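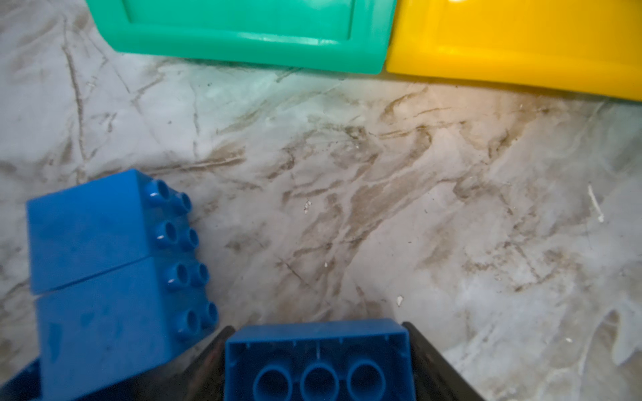

A blue block in the gripper at the Oncombe sorting station, with two more stacked on the floor beside it.

1/ Oncombe has released its staff report on the first stage of automated sorting at the returns workshop. The full text runs to 80 pages. This thread sets out the main points for employees, partner firms and the families who use our toy lending service.

2/ The workshop receives mixed crates of building bricks from schools and play centers. Until February, all sorting by color was done by hand at long tables. The work was steady but hard on wrists and shoulders, and it was the most common reason for a transfer request.

3/ Twelve employees worked on the sorting line when the program began. All 12 remain employed by Oncombe. Five now supervise robot stations, four have moved to inspection and repair, and three continue to sort by hand the items the stations do not handle well.
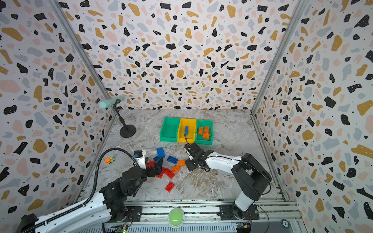
Two arms at work over a pile of blue, red and orange bricks, with the bins at the back.

4/ Supervision is a skilled task and is now graded as one. The supervisor prepares the floor, guides the arms through new items, reviews the bins and decides when a station should be stopped. Pay for the role was raised one grade following talks led by Lamduan Pongsiri on behalf of the line staff.

5/ During the review period the stations placed 2926 bricks in a bin. Staff moved 1661 of these to a different bin at inspection. The report states this plainly. At present the stations reduce lifting and reaching, but they do not yet reduce the total hours spent on a crate.

6/ Employees raised several concerns in interviews. The most frequent was isolation. Hand sorting was done in company, and a supervisor may spend most of a shift at one station. From next month, stations will be run in pairs and breaks will be taken together.

7/ "I used to know a crate by the feel of it," said Kipchumba Mushi, who spent nine years on the hand line. "Now I watch for the moment when the arm gets it wrong. I am less sore at the end of the day. I am also more tired in the head, and I would like that written down." It has been, on page 31.

8/ The report recommends shorter supervision blocks, with a change of task every two hours. Management has accepted this recommendation. A second proposal, to let supervisors set the pace of their own stations, is under review by Malcolm Ashworth and will be answered in writing.

9/ No decision has been made on a second stage. Any change to staffing will be discussed with employees before it is announced.

10/ Printed copies are available from the front office. Questions may be sent to Hannelore Kröger in Staff Relations. An open meeting for all shifts will be held in the canteen on Tue 24 November.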